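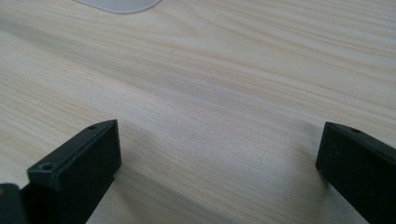
Moltcombe table, pale wood, matte finish. Part of a white object at the top edge.

Moltcombe Tabletops – README

Moltcombe is a set of 169 pictures of household tabletops and the things kept on them. It is the second part of the Hamia collection and replaces the older Clometti folder, which had mixed up the kitchen and dining room tables.

What's in it
- tables/ – 90 pictures, mostly bare wood
- settings/ – the remainder, with plates, cups and bowls in use
- notes.csv – one row per picture: room, surface colour, finish, objects

Colour labels
Surfaces are labelled pale, mid or dark. Blond and cream woods all go under pale. We don't record the species of timber, as most owners weren't sure and veneer is hard to pick from solid.

Objects
If only part of an object shows, it gets a colour and a general shape and the name is left blank. Please don't fill these in by guessing.

Known problems
- 11 rows have no entry for finish.
- Grain direction was dropped after the Danladi homes were done, so that column is only partly filled.
- Grey and white crockery is labelled inconsistently in settings/.

Changes
24 February 2021 – first version. Corrections to notes.csv were added in December.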